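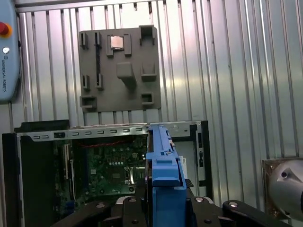
A processor chip and a few holders on a dark grey panel.

I've kept the same desktop computer going for years, and my brother-in-law Traian thinks I'm mad. He buys a new one every time the old one sulks. Mine has had two new fans, a bigger drive and a lot of swearing, and I love it to bits!

My moan is about throwing things out too soon. When I rang Gratham about a slow machine last October, the chap quoted me £703 for a replacement before he'd even asked what was wrong with it. Five minutes with a screwdriver and a can of air (plus a cup of tea) and it was fine again.

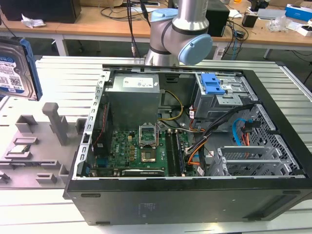

Who gets to open the lid?

I think we've all been talked into being scared of our own stuff. My dad would have the back off a radio before breakfast, and he was a baker.

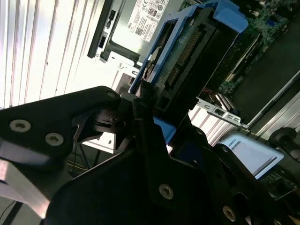
He broke a few, mind you, and Mum never quite forgave him for the toaster. But he knew what was inside the things he'd paid for, and I'd like my kids to know as well. So teach it in schools, I say, right next to cooking – and make firms sell us the spare parts at a decent price.
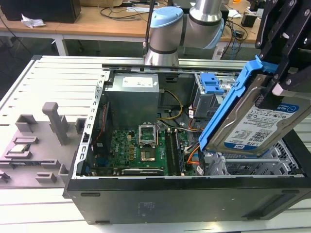

A 1.0TB WD hard drive in its blue caddy.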